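Skaltar (Software)

Startseite | Artikel | Kategorien | Letzte Änderungen | Anmelden

Lesezeit: 3 Minuten

Skaltar ist eine Teileverwaltung für CAD-Daten, läuft im Browser. Baugruppen, Einzelteile und Zeichnungen liegen in sogenannten Mappen, jede Mappe gehört genau einem Konto. Hervorgegangen aus dem Dateiserver Vestska, der nur Ordner und Sperren kannte.

Funktionsumfang

Kern des Programms ist die Revisionskette. Jedes Speichern legt einen Stand an, ältere Stände bleiben lesbar, lassen sich aber nicht überschreiben. Freigabe in 2 Schritten: erst prüfen, dann sperren. Gesperrte Teile tragen im Baum ein Schloss, Änderungen dann nur noch über eine Kopie mit neuer Nummer. Teilenummern vergibt das Programm selbst, eigene Nummernkreise gehen ab der Teamlizenz. 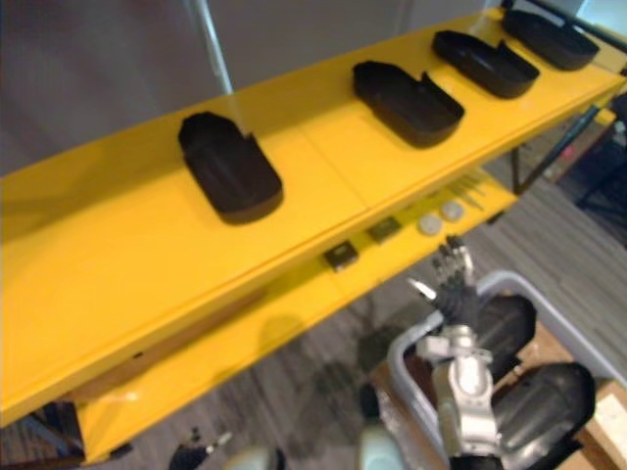 Auf der Diskussionsseite widerspricht Benutzer Urneo: Eigene Nummernkreise gebe es auch in der Einzellizenz, man müsse sie nur vor dem ersten Teil anlegen, danach sei das Feld grau. Der Abschnitt sei insofern missverständlich. Beleg steht noch aus.

Mappen und Rechte

Eine Mappe fasst höchstens 496 Teile, Unterbaugruppen zählen mit. Wer drüber kommt, muss aufteilen und verknüpfen. Verknüpfte Mappen zeigen dieselben Teile, Rechte werden aber nicht vererbt, was immer wieder zu Rückfragen führt. Drei Rollen: Lesen, Bearbeiten, Verwalten. Gastzugänge nur lesend, Link läuft nach 40 Tagen ab. Suche über Name, Nummer und Werkstoff, Umlaute werden seit dem April-Update richtig sortiert. Gelöschtes landet im Papierkorb der Mappe und
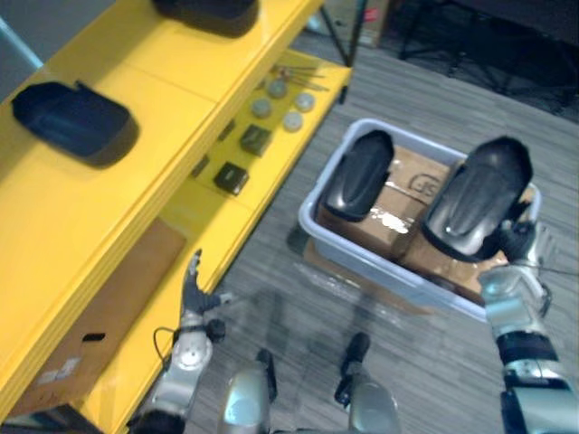 bleibt dort, bis ein Verwalter ihn leert. Wiederhergestellte Teile behalten ihre Nummer, verlieren jedoch die Freigabe. Stücklisten, in denen das Teil vorkam, zeigen bis dahin eine leere Zeile mit Fragezeichen.

Austauschformate

Import von STEP und IGES, Export zusätzlich als STL. Stücklisten als CSV, Trennzeichen wählbar. Das hauseigene Format Ccori speichert Geometrie und Revisionen in einer Datei, ist aber schlecht dokumentiert und wird von Fremdprogrammen nich gelesen. Die mitgelieferte Normteilbibliothek umfasst fast 386 Einträge, hauptsächlich Schrauben, Scheiben, Passfedern. Lager fehlen weitgehend. Maße in Millimetern, Zoll nur als Anzeige.
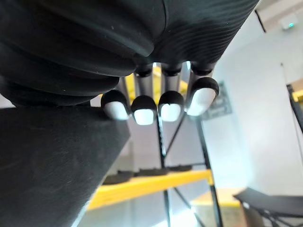
Roboterhand mit hellen Fingerkuppen, Nahaufnahme.

Kritik

Bemängelt wird vor allem die Geschwindigkeit bei großen Baugruppen, außerdem das Fehlen eines Offline-Modus. Bei Verbindungsabbruch geht der letzte Stand verloren, sofern nicht vorher manuell gespeichert wurde. Die Vorschau rechnet bei jedem Öffnen neu. Umstieg von Vestska: Ordnerstruktur wird übernommen, Sperren nicht, Kommentare nur als Textdatei im Anhnag.

Siehe auch: Vestska, Produktdatenmanagement, Stückliste

2 Kommentare | 40 mal geteilt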